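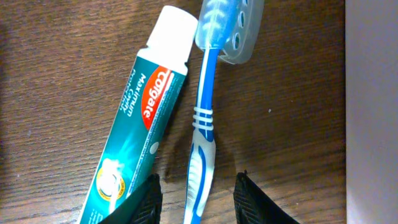 Why are there so few trout above the Orner culvert?
Final project report, Freshwater Ecology
Group members: Areeba Dhanial, Dorian Collet, Mohammed-Awal Arthur
Written up by Areeba

So I should start by saying I had never held a fishing rod before October. Dorian has fished since he was little, and Mohammed-Awal mostly signed up because he wanted to be outside, and I wanted to do something with water that wasn't a beaker. Between us we settled on Brillance Creek, which runs down past the old mill road and goes under the highway through the Orner culvert. Everybody who fishes there fishes below the culvert. We wanted to know if that's just habit (the parking is better!) or if there really are fewer brook trout upstream.

Our guess going in was that the culvert was blocking fish. The outlet end hangs over a plunge pool, so a trout coming upstream has to jump, and then swim the whole pipe against fast, shallow water with no place to rest. We'd read about hanging culverts in class and this one looked just like the diagram.

What we did

We picked two stretches of creek the same length, one below the culvert and one above it, and tried to match them for shade and bottom type. That took way longer than I thought it would. The first upstream stretch we liked turned out to have a beaver dam at the top, so we threw it out and walked farther up to a gravel run behind the Navarrete farm. Thank you to the family there for letting us cut across the pasture, and for the cider.

We fished each stretch for the same number of hours over seven visits, always with barbless hooks and small spinners. Dorian did nearly all of the casting. I kept the notebook and the thermometer, and Mohammed-Awal handled the net and the measuring board. Each fish was kept in the net in the water until the board was wet and ready, then measured nose to tail fork and let go in slow water near the bank. Faustine Jacquet, who ran our lab section, taught us to wet our hands first and to hold the fish facing upstream until it kicked off by itself. I dropped the first one. It was fine, it shot off under a root before I could even say sorry.

We also measured water temperature, depth and speed. For speed we used the orange method (float an orange down a measured length and time it), which is very low tech and a lot of fun until you lose your last orange.

What we found

Below the culvert we caught 20 brook trout. Above it we caught 13. I was expecting something closer to zero, so this was kind of a shock, and Dorian was a little smug because he'd said all along there were fish up there.

The sizes were more interesting than the counts. Downstream we got a mix, little ones and a few nice ones. Upstream they were nearly all small. Water temperature was close to the same in both places, and a bit cooler upstream in the mornings, so I don't think heat explains it. Depth might. The upstream stretch has only one real pool and the rest is riffle, and big trout like a pool with some cover over it.

What we think is going on

Our first idea, that the culvert keeps trout out, is too simple. There's clearly a population up there. It could be a group that was already living above the pipe and breeds there, staying small because the water is skinny. Or some fish could be getting through during high flow, when the plunge pool fills up and the jump is shorter. We can't tell those two apart with what we have. You'd need to clip or tag fish below and then look for them above, and we didn't have a permit for that.

Romain Marty from the Trarnuvton Fly Club walked the creek with us once and thinks it's the high water explanation. He showed us a faint stain inside the pipe that could be from a spring flood. Mohammed-Awal leans toward the stuck population. I go back and forth.

Problems

Angling is not a great way to count fish. A hungry trout gets counted and a spooked one doesn't, and Dorian definitely got better at the upstream stretch as we went along. Some fish could have been caught twice. We also lost most of one visit to rain, and I wrote that day's temperatures in pen that ran, so those readings are left out. And our matched stretches weren't really matched, because of the pool thing.

If we did it again

I'd start in spring, when the water is up, and put someone at the culvert outlet just to watch for jumps. I'd also want a third stretch, even farther up past the beaver dam. Dorian wants to try it with a fly rod. I've been practicing on the lawn behind the dorm and have so far hooked one hedge and my own hat.

The length data and the map are in the folder we handed in with this report.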